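Rarkum Scoop and Pour Task Kit

Wodeck / Research equipment / Manipulation task kits
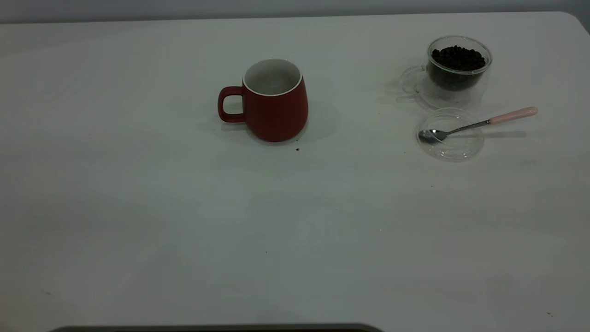 Pui-shan Kan asked whether the task could be run with rice or plastic pellets instead of coffee, given how much trouble beans are to clean up. It can, and the protocol sheet has a section on substitutes, but the reference results on this page apply to whole roasted beans only. Pellets are more even in size and slide off the spoon differently. Scores from the two should not be put in the same table.

Overview

The Rarkum kit is a tabletop task set for testing how well a robot arm moves loose material from one container to another with a spoon. It was put together for groups that train policies from demonstrations and need a task that is harder than pick and place but still fits on a small table. The kit covers the objects, the layout rules, the scoring method and a set of recorded demonstrations.

The task has four stages. The arm picks up the spoon by its handle, takes beans from the clear cup, carries them to the mug and releases them, then puts the spoon back down. A run may be scored with one scoop or with three. Most groups start with one.

What the kit tests

Grasping a thin handle that lies close to the table. The spoon starts on the lid of the cup, which lifts the bowl slightly and leaves the end of the handle on the tabletop. The approach angle matters more than the closing force. In our own trials, most failures in the first stage came from fingers touching the table before they reached the handle.

Locating a transparent container. Depth cameras often return holes or wrong values on clear walls. A double-walled cup adds to this, as the outer wall and the beans inside are at different distances. A policy that depends on a clean point cloud will usually do worse here than on the same task with an opaque cup. We keep the clear cup in the standard layout for that reason and allow an opaque one as a variant, which must be reported.

Carrying without spilling. Beans roll. A wrist path that works for powder can lose half the load at the first sharp change in speed.

Contents

Red mug with handle
Clear double-walled cup with handle, and clear lid
Small spoon, steel bowl, pink handle
Printed layout sheet with start regions
Protocol sheet and scoring form
Access to the demonstration set

Beans are not supplied. Use a dark roast, whole, and replace them when the surface oil starts to leave marks on the inside of the cup. Flavored beans are sticky and should be avoided.

Layout

Use a plain, light tabletop with a matte surface. Set the mug and the cup in the far half of the work area, with the mug on the left and the cup on the right as seen from the fixed camera. Lay the lid flat on the near side of the cup and rest the spoon across it. Both container handles point left in the standard layout. The near half of the table stays clear so the arm can move in and out without passing over the containers.

Object positions are shifted between runs inside the start regions on the layout sheet. Do not turn the handles unless you are running the rotated variant.

Fill the cup close to the top. As the level drops the spoon has to reach deeper and the task gets harder, so refill after every third run. Brush loose beans off the table between runs. Small fragments can stay. They do not affect the score, although a few users have reported that a color-based spill detector picks them up.

Scoring

Each stage is scored pass or fail, in order. A run stops at the first failed stage. The run score is the number of stages passed, and the success rate is the share of runs that pass all four.

Transfer is scored separately by weight. Place the mug on a scale before and after the run and record the difference. Beans that land outside the mug are weighed and entered as spill. A run with spill can still count as a success if at least one full bean reached the mug, but the spill must be reported next to the success rate. Please do not leave it out. Two policies with the same success rate can differ a great deal in how much they drop.

Reference results

The demonstration set holds 1,767 teleoperated runs recorded by Hok-lam Yip at the Cernadville lab on a single arm with a fixed camera and a wrist camera. Of these, 700 use the standard layout. The remainder cover the rotated handles, the opaque cup and lower fill levels.

Our baseline is an imitation policy trained on the 700 standard runs with both camera views. It reached a success rate of 67 percent in the standard layout. The scoop stage accounted for most of the failures. In many of these the spoon entered the beans at too shallow an angle and came out empty, and the policy went on to the mug anyway. Adding a check on the spoon before transfer is an obvious next step, and we have not done it.

Removing the wrist camera hurt the spoon grasp more than any other stage. Removing the fixed camera mostly affected the transfer to the mug. We did not test other arms, and we would not expect the baseline to carry over to one without new demonstrations.

Compatibility

The spoon can be held by most two-finger grippers with flat or lightly padded tips. Fingertips thicker than the handle's clearance above the table will need the Lukáč tip set, sold separately. Suction tools are not suitable.

Care

Wash the cup, lid and mug by hand and dry them fully before refilling. Fine scratches on the lid change how it reflects light, so store it in the sleeve. Replacement spoons are sold in packs of 2.

Document history

Protocol sheet revised February 6, 2022. The revision adds the spill rule and the refill interval. Results recorded under the earlier sheet should be marked as such.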